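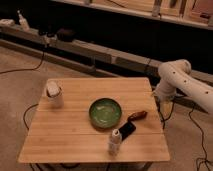 Green bowl on a wooden table.

The Brunano Correspondence

Clendum Water Authority, Office of Resettlement
Summary of the matter of the upper house, prepared for the permanent record, March 2026

The Authority was formed to build and fill the reservoir at Brunano. Under its charter it was required to write to every household below the proposed waterline, to offer each a house of equal size in the new town, and to keep a copy of every letter sent and received. The file contains 3,919 letters. Most are short. Residents asked whether the new houses would face south, whether the graves would be moved, and whether the Gazi road would still have a bus. The Authority answered all of them, in most cases favorably.

The upper house stood on the last bend of the Gazi road, a little apart from the village. Its owner was a widow who had kept the post office until it closed. She received the first letter with the rest of the village and did not reply. She received the second and did not reply. To the third, which explained that silence would be treated as consent, she answered that she had read all three, that the grammar of the second was poor, and that she would be pleased to hear from the Authority again.

The office took this as the opening of a negotiation. A clerk was assigned to the case. His first letter set out the terms of the offer and enclosed a floor plan. The widow returned the floor plan with the kitchen window moved to the opposite wall, in pencil. She asked what could be seen from it. The clerk had not been to the new town. He went on his own time, stood on the lot, and wrote back that one could see a water tower, a row of young lindens tied to stakes, and the back of the school. She thanked him and asked what kind of children they were.

The letters continued in this way for some time. The Authority's rules required a reply within ten working days, and the rule was kept on both sides. She wrote about the road, which had been washed out twice in her memory and rebuilt both times in the wrong place. She wrote about the sorting room, where she had learned to tell from the weight of an envelope whether the news in it was good. The clerk wrote about the offer. Toward the end of each letter, under the heading Other Matters, he also wrote about his mother's hip, the noise on his street, and a pear tree he had bought at the Dometico nursery that would not take.

She told him to dig it up and set it higher. He did so and reported the result under the same heading.

In June the supervisor of the office reviewed all open cases. Every other household below the waterline had signed. The supervisor noted that the upper house file was larger than that of the church, and asked the clerk to state in one sentence what the owner wanted. The clerk asked for a day to consider. His sentence, which is in the file, reads: "The owner wishes to be consulted." The supervisor wrote underneath that she had been consulted more than any person in the province, and set a date for the final notice.

The final notice was a printed form. It had no space for Other Matters. The clerk filled in the name and the parcel number, signed it on behalf of the Authority, and carried it to Brunano himself, although the post was still running. The village was mostly doors by then, stacked against walls for the salvage crew. He walked up the Gazi road with the form in an inside pocket.

The widow was shorter than he had supposed. She gave him coffee and a chair, and they found they had little to say. He remarked on the view. She remarked that he wrote a better hand than his coat suggested. After some minutes she went to the back room and returned with a flour sack, in which she had kept his letters in order, and beside each one the draft of her answer, and sometimes several drafts. He saw that the reply about the pear tree had been written four times.

He then gave her the form. She weighed it on her palm, unopened, as she must have weighed a great many others, and put it down on the table between the cups.

"You might have sent it," she said.

He said that he knew.

She signed that afternoon. Under the section marked Reason for Delay she wrote that the service had been satisfactory. The kitchen window in the new house was placed on the wall she had indicated, at a cost to the Authority of 50 crowns, charged to general repairs. The supervisor queried the charge and later withdrew the query.

The valley was filled over the following winter. The upper house, by an error in the original survey, was found to stand above the waterline by the height of a doorstep. The Authority considered whether it was obliged to inform the former owner. Counsel advised that it was not. The clerk informed her anyway, by letter, within ten working days, and was reprimanded.

Her reply is the last item in the file. She wrote that she had suspected as much, having watched the surveyors eat a long lunch, and that she did not mean to move again at her age. The lindens had been untied from their stakes. The children behind the school were loud and threw things, and one of them had started coming by for stamps, which she still had in quantity. She asked whether the pear tree had fruited and whether the reprimand would affect his pension.

No reply is on record, the case having been closed. The clerk remained with the office until it was dissolved. The flour sack was given to the Authority with the widow's papers and has been entered with this summary. The letters it holds run past the closing date of the case by eleven years. They are on plain paper, without parcel number or heading, and the office has not considered itself entitled to read them.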